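Hand-Held Gripper Checklist, Small Objects on Soft Surfaces
Site: Trostomau. Checked by Kastriot Petkov, comments by Sorin Dumitrescu.
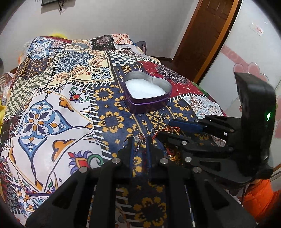

Run this list before each recording block. The Isah study compares demonstrations on fabric with demonstrations on a hard tabletop, so a loose joint on one side spoils the comparison.

1. Screw caps at finger pivots seated. OK.
2. Fingers open and close with no catch. OK. Slight drag near full close, same as in February.
3. Indicator light green before first grasp. OK.
4. Chains and cords clear of the pivots. Watch. A fine chain can work in between the links. Stop and open fully, don't pull.
5. Open containers level on the fabric. OK. Loose contents go back in the tin before the next take.
6. Sleeve clear of moving parts. OK.
7. Bedspread left as it lies. OK. Smoothing it between takes changes the task.
8. Takes logged with surface type. Fail. 2 takes had no surface entered. Milovan Ristić to fix.

Comment on method: the set stands at more than 2000 takes. Patterned cloth stays in. Takes from 1001 on use the revised start position and are scored separately.

Recheck item 2 after the next block.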